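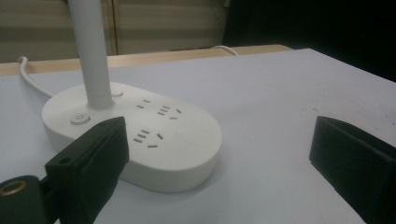 Projektberichte Nr. 7, Seite 13

Polizeiliche Lageeinschätzung und Versammlungsauflagen: Auswertung lokaler Berichterstattung

Nhung Vi

1 Fragestellung

Der Bericht untersucht, wie Auflagen für Versammlungen unter freiem Himmel in der Lokalpresse dargestellt werden und welche Quellen dabei zu Wort kommen. Ausgangspunkt war die Beobachtung im Seminar, dass Meldungen über Demonstrationen häufig Teilnehmerzahlen und Störungen nennen, die rechtliche Grundlage einer Routenänderung oder zeitlichen Beschränkung dagegen selten. Rechtlicher Bezugspunkt ist Art. 8 GG in Verbindung mit § 15 des Versammlungsgesetzes des Bundes. Soweit Länder eigene Versammlungsgesetze erlassen haben, wurden deren Regelungen gesondert vermerkt.

2 Material und Vorgehen

Das Korpus umfasst 400 Artikel aus 3 Lokalzeitungen. Aufgenommen wurden Berichte, in denen mindestens eine angemeldete oder spontane Versammlung Hauptgegenstand ist. Kommentare, Leserbriefe und reine Terminankündigungen wurden ausgeschlossen. Agenturmeldungen blieben im Korpus, wenn sie redaktionell ergänzt worden waren.

Die Texte wurden in Rellix importiert und nach einem Schema mit 13 Kategorien codiert. Erfasst wurden unter anderem Anlass, Art der Auflage, genannte Rechtsgrundlage, zitierte Stellen sowie die Reihenfolge, in der Polizei, Versammlungsbehörde und Veranstalter auftreten. Dubletten wurden mit Rorley entfernt. Die Kategorie »Eskalation« musste nach dem Probelauf im März neu gefasst werden. In der ersten Fassung fielen darunter auch Verkehrsbehinderungen, was die Auswertung verzerrt hätte.

3 Ergebnisse

Polizeiliche Angaben stehen überwiegend im ersten Drittel der Artikel. Veranstalter kommen später und meist in indirekter Rede vor. Die Versammlungsbehörde, die in den betrachteten Fällen über Auflagen entschied, wird oft nicht von der Polizei unterschieden. Formulierungen wie »die Polizei untersagte die Route« finden sich auch dort, wo nach dem Bescheid das Ordnungsamt zuständig war.

Eine Begründung der Auflage fehlt in der Mehrzahl der Texte. Wird sie genannt, dann in der Regel verkürzt auf »Sicherheitsgründe«. Gerichtliche Eilverfahren bilden eine Ausnahme: In diesen Artikeln werden Rechtsgrundlage und Abwägung deutlich genauer wiedergegeben, vermutlich gestützt auf die Pressemitteilungen der Verwaltungsgerichte.

4 Einschränkungen

Die Codierung wurde von einer Person vorgenommen, eine Intercoder-Reliabilität liegt daher nicht vor. Bildunterschriften und Live-Ticker sind nicht enthalten. Für eine der Zeitungen war das Archiv lückenhaft; die fehlenden Ausgaben konnten nicht nachbeschafft werden. Aussagen über überregionale Medien lassen sich aus dem Material nicht ableiten.

5 Weiteres Vorgehen

Im nächsten Schritt sollen die Auflagenbescheide, soweit zugänglich, den Artikeln zugeordnet werden. Das Codebuch liegt in der Projektablage unter »Zametti« und kann dort in der überarbeiteten Fassung eingesehen werden.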